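**Path follower keeps hugging the grass**

**perla_m** wrote:
Rover is the usual shared-shop lump: 24 V, one camera, steering code I wrote on a Wednesday night and regret. It finds the path by looking for where gray stops and green starts. In frost, green has resigned.
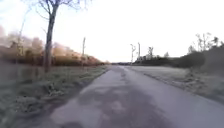 So I dropped the color threshold to 60 and now it believes in grass a little too much. Ideas?

**steinar_s** wrote:
Stop using color. Texture, then fit two straight lines. The path is straight, let it help you.

**abundio** wrote:
Disagree. Texture dies the moment the picture smears, and hers will smear. Fix the exposure first, half of every shot is white sky.

**perla_m** wrote:
Tried locking exposure at 162. Next problem is the two-tone asphalt, dark left, pale right, with a wobbly seam up the middle that my code adores.

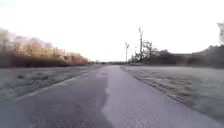
*Genasberg Shared Workshop, Rover Group*

It picks the seam as the right edge and drives half a path with great confidence.

**steinar_s** wrote:
Seam's wavy. Line fit would reject it.

**abundio** wrote:
Would it? From far enough off it's straight too.

**perla_m** wrote:
I'll run both on the October log. Loser sweeps the shop.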